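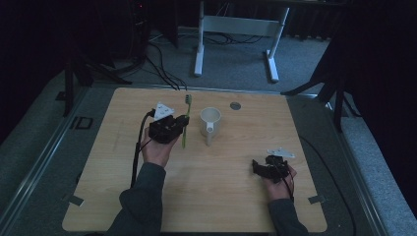
Tostow Rellska 140 desk: review after seven months

Price paid: $1,371 plus delivery
Bought: August, from the Tostow showroom
Reviewed by: Ye-ji Na
Posted: March 5, 2025

I work from home four days a week and had been using a dining table until my physio told me to stop. I wanted a fixed-height desk, 140 cm wide, with a real timber top and a metal base. Sit-stand desks were ruled out early. I had one at my last job and never raised it.

The Rellska comes in three widths. The 120 is $1,252, the 140 is what I paid, and the 180 jumps to $2,353, which seems like a lot for 40 extra centimetres. The 180 does come with a second crossbar and a cable tray. On the other two the tray is sold separately.

Delivery and assembly

It came in two boxes, nine days after I ordered. The top is heavy and I wouldn't try getting it up a flight of stairs alone. Assembly took me just under an hour and a half with my own hex driver. The supplied key is soft and started rounding off on the fourth bolt. The instructions are drawings only, and step six shows the rear crossbar the wrong way round. If the predrilled holes don't line up, flip it.

Tighten everything loosely first, put the desk on its feet, then do the final tightening. I did it the way the sheet says and had to undo two corners to get rid of a wobble.

The top

The finish is a hardwax oil. Tostow recommends re-oiling once a year and sells a small tin, but any clear hardwax oil from the hardware store should do. Mine has had one coat since I bought it, over the Christmas break, and it took twenty minutes plus overnight drying.

It marks more easily than lacquer. A glass left overnight gave me a ring that came out with fine steel wool and a dab of oil. Biro dents the surface if you write on a single sheet of paper, so I now keep a pad underneath. Sunscreen is the one thing that has left a stain I can't shift, a thumb-sized patch at the front left.

There has been no warping, and my study gets full afternoon sun through summer. I was expecting at least some movement.

The frame

Solid. I can lean on the front with both elbows and the monitor doesn't shake. The powder coat has chipped in one spot where the vacuum cleaner hits it. The adjustable feet have about 15 mm of travel, enough for my floor, which slopes toward the window. Leg room is good for me at 168 cm. My brother is 190 and his knees touch the crossbar when he slides right in.

Alternatives

I also looked at the Wema Study Desk, which was cheaper and had a nicer drawer, but the top was veneer over particleboard and the edge was already lifting on the floor model. The Sönmez was better made than either. It was also more than 2,000 before freight, with a fourteen-week wait.

Customer service

I emailed about the crossbar drawing and got a reply the next day with a corrected sheet. A request for touch-up paint took three weeks and two reminders.

Good: stable, real timber, repairable surface, sensible height (73 cm)
Not so good: poor hex key, wrong drawing, cable tray costs extra

I'd buy the 140 again. I wouldn't pay for the 180.

Rating: 4 out of 5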